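The word "artisan" appears four times on the front of the box, and the man who runs the smokehouse at Flornbridge would like to see it gone from three of those places. He bought the business with the label already on it. "I asked the previous owner what it meant and he said it meant we could charge more," he says.

We had come to ask about smoked trout, and in particular about the claim, printed on nearly every pack sold in the region, that the fish is smoked "slowly, the traditional way." How slowly? He laughs. "Depends who you ask. There's no rule. One place I worked, slow was three hours with the fan on."

His own fillets are dry-salted overnight and go into the kiln in the late afternoon. He smokes 568 sides in a busy week, more than 400 of them in December orders that have to leave by road before the holiday. That sounded to us like a lot of fish for a business that calls itself small. He didn't argue. "Small compared to what? The big plant at Neltitz wouldn't notice our whole year. My neighbor thinks I'm a factory."

What about the wood? The packs say oak and beech. He buys it as chips, in sacks, from a supplier in Trerano, and he is doubtful that most customers could pick one from the other. "I can't always do it myself. Put too much salt on and it could be smoked over old fence posts."

He is less relaxed on the question of where the fish comes from. The trout is farmed, and his label says so in type large enough to read. Some of his competitors print a mountain stream on the sleeve and leave the rest to the imagination. "A picture of a river isn't a lie, they'll tell you. Fine. Then put the farm on there too." 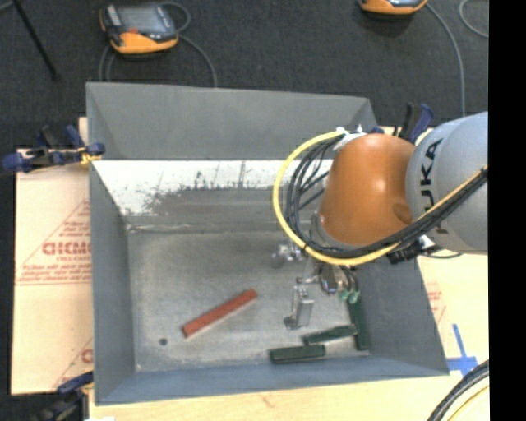
Food & Producers

We asked about the gold sticker. It comes from the Sotomayor tasting, which he enters every year and has won twice. Entry costs money, the stickers cost more, and he has never met a producer who entered three times and went home with nothing. "I still put it on the box. Sales dropped the year I left it off, so what does that tell you?"

A mail-order side costs nearly double what the supermarket charges. We tasted both at his kitchen table. His was drier and firmer, with less of the sweetness, and we preferred it. Whether we preferred it twice as much is harder to say, and when we put this to him he shrugged and cut another slice. "Buy it for Christmas," he said. "Eat the other one on a bagel in March."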